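Packing food for long shifts and placement days

I work nights on a medical ward in Cliselby and study during the week, so most of what I eat comes out of a bag. These are the things that have stuck after 17 months of doing it.

Cook one big pot on your first day off and portion it while you clean up. Chili, lentil soup and chicken with rice all freeze well. Pasta goes soft, so I cook that fresh or leave it out.

Write the name of the meal and the day on masking tape before the tub goes in the freezer. Tape sticks badly to cold plastic.

Put the ice pack on top of the food. If your break room fridge is as full as ours, plan on the bag sitting in a locker until two in the morning and use two packs. 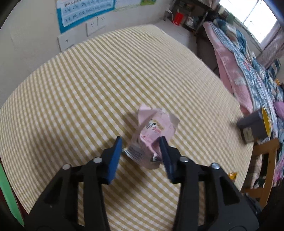

Keep a second, smaller bag for the things you can eat in five minutes. Mine has crackers, nuts, a banana and a cheese stick - the cheese goes in last, straight from the fridge. On a day shift I add a boiled egg.

A steel flask holds heat much longer if you fill it with boiling water for ten minutes first. Empty it, then put in the soup as hot as you can get it. Bożena Wasilewska on my ward does the same with oatmeal and eats it at handover.

Wash tubs the minute you get home, before you sit down. If tomato sauce has stained one, rub it with a little oil and dish soap, then rinse with hot water and leave it in a sunny window. Lids with rubber seals need the seal pulled out once a week. A butter knife will lift it.

Empty the whole bag on your last shift of the run. In December I left half a tuna sandwich in the side pocket over four days off, and the bag had to be soaked twice in baking soda and warm water.

Next week I'll go through scrubs and shoes, including how to get pen ink out of a pocket.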